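Visit report: open day at the Terkow furniture works
2018-01-26

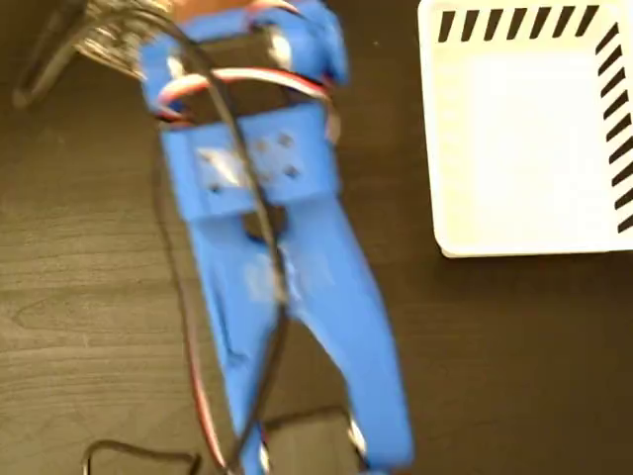 What were we hoping to find out?
Which table top to order for the reading room, and whether a dark wood-grain finish would stand up to daily use.

Four of us went: Retno Liem, Cempaka Purba, Yoga Rahman and me. We left at eight and were there by half past nine. Parking is behind the works, on gravel, and the entrance for visitors is at the side by the bicycle racks. We signed in, were given a visitor badge and a cup of tea, and then waited a while for the second coach party.

Wulan Manurung took our group round. She has worked in the finishing shop since the firm moved out of the old Weven building, and she knew the answer to nearly everything we asked. The tour starts in the timber store and goes through cutting, edging and finishing before it reaches the showroom. Cutting is very loud. Ear defenders are handed out at the door, but we were too far back in the line to hear what was said before we put them on, so I have no notes on that part.

The finishing shop was the useful stop for us. They do three dark finishes, and the one called Elta is the brown we had marked in the catalogue. It is darker in person. The grain runs the length of the top, and the surface is slightly matt. Wulan said it marks less than the gloss version but that hot mugs should still go on a mat. Cempaka asked about wiping down with ordinary spray cleaner and was told a damp cloth is better, with a drop of washing-up liquid if needed.

Sizes. The standard top is 156 cm long. Depth is 55 cm for the narrow desk and 95 cm for the full table. We had been planning on the full table, but Yoga had measured the bay by the window before we left and the radiator pipe takes up more room than we thought. The narrow desk would go in with space for a chair to be pulled back.

The shallow trays with raised rims are sold separately. Retno liked them for pens and returned slips. They come in white or grey.

Lunch was soup and rolls in the canteen, paid for on the day. The rolls had gone by the time the last group sat down, so go early.

Delivery is free on orders over 200 pounds. Below that there is a charge, which depends on distance, and they would not give us a figure without a postcode. The wait is longest after October, when the school orders come in.

We came away with two finish samples and the price list. Both samples are in the office, in the drawer under the telephone. Kurniawati Rahman has the price list and would like comments on the narrow desk before she rings them.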